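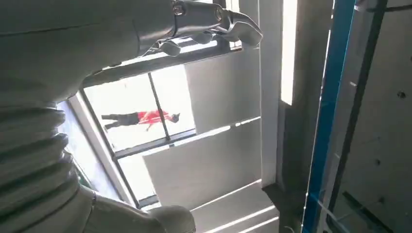 把 Tiltura 机械手放在家里的工作间，需要专门腾出一个房间吗？

一张结实的桌子和一面能固定导轨的墙就够用，房间里平时做的别的事情可以继续做，只要手臂伸直时碰不到人走路的地方。

家庭工作间小窍门：Tiltura 机械手套件的安装、使用和保养
作者：Tanvir Roy
2020年8月9日

我先说明，中文不是我的母语，有的工具名称我是查词典写的。如果哪个词用得不对，请在留言里告诉我，我会改正。

Tiltura 是 Grirkamine 出的套件，包括一条手臂、一只带关节手指的手、一个装在手腕上的小相机，还有一个控制盒。我在 Toranell 买的，价格是596欧元，运费另外算。我六月收到箱子，从那时候起一直在工作间里用它递工具、扶木板、拿抹布擦桌面。下面写的是我自己的经验，和说明书有不一样的地方，我会写清楚。

一、开箱的时候

先不要剪开所有的袋子。箱子里的小袋上面有字母，说明书按照字母的顺序讲。我第一次把螺丝全部倒在一个盘子里，后来用了一个晚上重新分。建议准备一个鸡蛋盒，每一格放一袋，把字母写在格子旁边。

包手指的泡沫要留下来。以后搬家或者送修，用原来的泡沫最合适。我的泡沫现在放在柜子顶上，用绳子捆着。

手腕上的相机有一层透明的保护膜，很薄，不容易看见。如果开机以后图像有一点雾，请先检查这层膜，再去给客服写信。我写了信，第二天才发现。

二、选桌子和固定底座

底座最怕摇晃。我试过折叠桌，手臂转快一点，桌子就跟着动，拿小东西的时候总是偏。后来我换成靠墙的旧工作台，问题就少了很多。

用夹子固定底座的话，夹子和桌面中间垫一块薄橡胶。橡胶可以从旧的自行车内胎上剪，比买来的垫片还好用。夹紧以后，用手轻轻推底座，听不到响声就可以。每个星期再推一次，木头桌面会慢慢压下去，夹子会松。

想把底座拧在墙上的人，请先弄清楚墙里面是什么。我家的墙是空心的，所以我没有拧。

三、电线怎么走

电线是我花时间最多的地方。手腕转动的时候，电线也跟着转，如果太紧会拉住接头，如果太长又会挂到桌上的杯子。

我的办法是这样：先不开电，用手慢慢地把手臂移到最远的地方，再移到最近的地方，看电线在哪里绷紧。然后在不绷紧的位置用魔术贴绑一下。塑料扎带我不推荐，剪的时候容易伤到电线，改位置也麻烦。

控制盒不要放在地上，锯末都往下走。我把它放在一个开口朝侧面的鞋盒里，鞋盒放在架子上，散热没有出现问题。

四、窗户、阳光和帘子

手腕上的小相机对光很敏感。背景里有很亮的窗户，窗外就会变成一片白，本来想看清楚的东西反而暗。开头的照片里，窗户亮得发白，窗外那个人还能看出红色的上衣和深色的裤子，细节就不多了。

几个对我有用的做法：

上午用东边的桌角，下午用西边的桌角，让太阳在相机的后面。

帘子放下来以后，检查两片帘子中间有没有一条亮缝。一条细细的阳光落在桌面上，软件有时候把它当成一根白色的棍子，手指会去抓。我用两个晒衣夹把缝夹住。

浅色的零件放在深色的布上，深色的零件放在浅色的布上。我有一块旧毛巾，一面蓝，一面白，很方便。

不要在桌面上放镜子或者发亮的托盘。不锈钢的碗也最好拿开，尤其是厨房里用的时候。

五、手指怎么抓东西

说明书写最大重量是900克。我自己从来不让它拿这么重的东西，半瓶胶水、一把小刨子、一卷胶带，这些都很稳。铁锤我还是自己拿。

圆的东西，比如油漆罐的盖子，从上面抓比从侧面抓好。薄的东西，比如砂纸，先在下面垫一块小木片，让砂纸翘起来一个角，拇指才能伸进去。

抓滑的东西之前，给指尖套上剪下来的乳胶手套手指。请选没有粉的手套。有粉的手套会在关节的地方留下白色的灰，很难擦。我也试过用橡皮筋缠，抓得很紧，可是橡皮筋会往关节里面跑，所以现在不用了。

扶木板的时候，让机械手扶远的那一头，自己扶近的那一头。锯东西的时候，我会把手臂完全退开并且关掉电源，这一点我没有例外。电锯和会自己动的手放在一起，我不放心。

六、教它一个动作

套件有一个“跟随”模式：用手带着它走一遍，它记住，然后重复。这个模式好用，但是要有耐心。

带它走的时候速度要平均。我一开始走得快，到了终点又停下来想，结果它每次也在那里停着，好像也在想。后来我先用空手练习，再按记录的按钮。

每个动作起一个清楚的名字。“动作一”这样的名字，过两个星期就不知道是什么了。我现在写“拿抹布_左边”“放螺丝刀_盒子”，很笨，但是找得到。

桌上的东西位置变了，动作要重新教。为了少教几次，我用铅笔在桌面上画了工具的轮廓，用完以后放回轮廓里面。我的太太说这个桌子看起来像学校的图画本，不过她找剪刀也比以前快了。

七、清洁和保养

擦外壳用微湿的布就行，酒精请先在看不见的地方试一下。关节的螺丝旁边容易积灰，用软的旧牙刷刷，方向从里面往外面。不要用压缩空气直接吹关节，灰会被吹到更里面。

手臂上有折叠的软套的话，把手臂伸直再擦，褶子打开，灰就出来了。擦完等它自然干，再弯回去。

指尖沾上木工胶，马上用温水和布。胶干了以后，用指甲或者塑料卡片慢慢刮，不要用刀。

润滑油不要自己加。我问过 Toranell 的客服，他们回答说关节是封闭的，加了油反而粘灰。

八、家里有孩子或者猫

不用的时候拔掉插头，并且把手放到“休息”的位置，手指合起来。只按开关是不够的，我们家的猫会踩开关。

工作的时候，在地上贴一条彩色胶带，告诉家里人胶带里面是手臂能到的地方。胶带贴得比手臂长一点，人走路的时候身体会往前倾。

九、我觉得好的和不好的

好的地方：动作安静，晚上用也不影响邻居。手指的力气可以在软件里调，调到最低的时候能拿一个生鸡蛋，我试了，鸡蛋没有破，后来我们吃了。备用的指尖可以单独买。

不好的地方：软件的菜单太深，改一个力气的数值要按很多次。说明书的图很小，我用手机放大看。相机在阴天傍晚的表现一般，需要开一盏台灯，灯放在左边比放在右边好，至少在我的桌子上是这样。

价格对一个业余爱好者来说不便宜。如果只是想扶一扶木板，买一个好的台钳更合算。如果手腕不好，或者经常一个人做需要三只手的工作，那么值得考虑。我属于后面这一种。

十、先租后买

Toranell 在 Zúñiga 的店可以租这个套件，最短的租期是16天，租金在购买的时候可以扣掉。我买的时候还不知道这个服务，不然我会先租。我的朋友 Mark Anthony Villanueva 租了一套放在厨房里，用来搅拌和递调料瓶。他告诉我两件事：蒸汽会让相机起雾，所以不要对着锅；调料瓶要选腰细的，圆胖的瓶子容易从手指中间滑下去。

还租来的套件时，店里会检查指尖和电线接头。请在还之前把软件里自己教的动作删掉，或者导出到自己的电脑。Mark 忘记导出，他的搅拌动作就没有了，只好重新教一遍。

读者补充

有一位读者写信说，她把桌面上的铅笔轮廓改成了彩色贴纸，擦桌子的时候不会掉。我下个月试一试，颜色还没有选好。

另一位读者问左手能不能装。手臂两边都能装，手只有右手的，我在 Toranell 的目录里没有找到左手。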